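Updated Wednesday, July 13, 2022. Replaces the older listing, which repeated the maker's copy word for word.

# Grikutar Round Wastebasket, Small, Black

Open top, no lid, no pedal. Sold by Kesteo singly or in a set of 4.

The maker calls it "the last wastebasket you'll ever need." We sell it anyway. It's a small black round basket, it takes up little floor, and it's easy to empty. Most of the claims on the carton go further than that, and we've gone through them below so you can decide how much of it you want to pay for.

## Quick facts

| | |
|---|---|
| Shape | Round, open top |
| Color | Black only |
| Capacity | 5 quarts, filled to the rim |
| Weight, empty | 400 grams |
| Lid | None, and none available |
| Liner | Not included |
| Sold as | Single, or set of 4 |

The capacity figure is the maker's. Nobody fills a basket level with water, so treat it as a ceiling. Crumpled paper takes up far more room than its weight suggests, and one folded piece of cardboard standing on end can use up the middle of the basket by itself.

## What we think it's for

Dry trash, mostly. Paper, wrappers, snack packets, the plastic that comes around everything now. It belongs in a living room, by a desk, or near a shelf where people open things and look around for somewhere to put the packaging.

We don't recommend it as the only trash can in a kitchen. Grikutar does, on the side panel of the carton, and we'd like to meet the household they had in mind. An open top and food scraps in July is a combination you'll want to try once at most.

The open top is also the best thing about it. There's no flap to push past with a handful of scraps, and no pedal to wear out. Light, floppy plastic is the real test for any basket, because it clings to your hand and drapes over the rim. With a lid in the way it's worse.
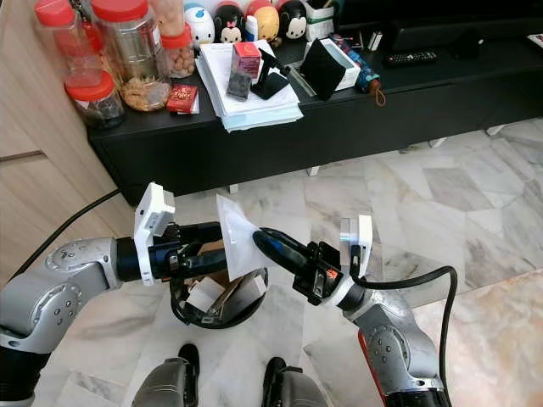 *Translucent white plastic over the open basket, with paper and a piece of brown cardboard inside. Marble tile floor.*

## The claims, one at a time

**"Stays put on any surface."** It's a light basket. On carpet it stays where you put it. On smooth tile it will slide if you catch it with a foot, more so when it's empty. A small amount of trash in the bottom helps a little. If you have a dog that likes to investigate, this is the wrong basket, and no wording on a carton is going to change that.

**"Fingerprint-proof finish."** Black shows dust. Black shows pale crumbs and paper lint too. We'll grant that fingerprints aren't much of a problem, but then we have never lost sleep over fingerprints on a wastebasket. Wipe it with a damp cloth when you empty it. Skip the scouring pads.

**"Contains odors."** There is no lid. We asked Grikutar how an open basket contains odors and were sent a second copy of the brochure.

**"Fits all standard liners."** See the next section.

**"Designed for modern living."** We have left this one out of our listing.

## Liners

You don't need one if all you throw away is paper. Tip the basket into the bigger can and you're done. For anything sticky, use a liner.

We carry the Storkel small translucent liner in rolls of 100. It fits the Grikutar with enough left over to fold down outside the rim. The fold does show against the black, and some people can't stand it. The only cure we know is to tuck the extra under the rim and put up with having to pull it out again later.

Things to know before you order a roll:

- "Small" isn't a standard size. Storkel's small and other makers' small are different bags.
- Kitchen-size bags will go in, but they bunch at the bottom and eat up space you paid for.
- Grocery bags work. The handles stick out. That's up to you.
- Thin liners tear on cardboard corners. Flatten the box, or put it straight into recycling where it belongs.

Storkel also sells a scented version. We tried a roll in the shop and stopped.

## Where to put it

Measure first, even for something this small. People order a round basket for a gap beside a cabinet and forget that a round basket needs the same width in both directions. Leave a bit more than the diameter so you can get a hand down one side when you lift it out.

Check what opens, too. A basket parked in front of a cabinet panel is fine until the panel proves to be a drawer. Low furniture on short feet is a different problem: the basket won't go under it, but dropped wrappers will, and you'll be fishing them out with a broom handle.

Cables on the floor deserve a look. Set the basket down clear of them, or it rocks, and a rocking basket gets kicked over.

If you make tea or keep snacks on a counter, the temptation is to put the basket right below and sweep everything over the edge. For packets and paper that works well enough. Used tea leaves and wet tea bags are another matter, and we'd send those to the kitchen trash.

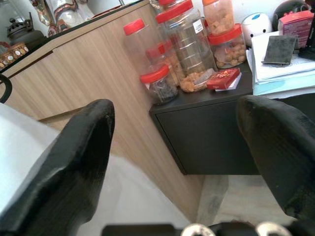
*Light wood-grain cabinet with a dark counter edge. Kettle or teapot and small round tins on top.*

Marwa Badawi, who handles our returns, reports that the usual reason for sending this basket back is size, and nearly always that it's smaller than expected. The photos on the carton show it on its own with nothing next to it for comparison. Please read the capacity line again. If you're emptying your present can every day and it's bigger than this one, you already know how it will go.

## Does it match the furniture?

We get this question more than any other. Black goes with black, and it looks decent enough against light wood grain. On a pale floor it stands out. Grikutar promised a white version and a gray version in the spring brochure, and we've seen neither. We won't take preorders for colors that may not exist.

The Berrada basket is the one people compare it with. Berrada's is taller, narrower at the base, and costs more. We found it easier to knock over and harder to line. It does hold more. If you like the look of it, buy it for the look.

## Buying one or a set of 4

The set saves you some money per basket if you need that many. Most homes don't. They arrive nested, sometimes very tightly, and pulling them apart takes two people and some language. Twist, don't yank. Pushing a thumb between the rims lets a little air in and usually frees them.

If you do get the set, one per room is plenty. Two in the same room means two half-full baskets and an argument over which one gets emptied.

## Cleaning

Empty, wipe, dry, put back. Dish soap and warm water for anything stuck. We haven't put it in a dishwasher and the maker's leaflet contradicts itself on the subject (safe on page one, hand wash only on the back), so we'd go with the back.

## Returns

Unused and in the carton, within the usual period for the shop. We can't take back a basket with trash in it. Yes, we've been asked. Liner rolls can be returned only if the paper band is still on.

Sets must come back complete. If you only want to keep one, order a single to begin with.

**Goes with:** Storkel small translucent liners, roll of 100

**Compare:** Berrada tall basket, black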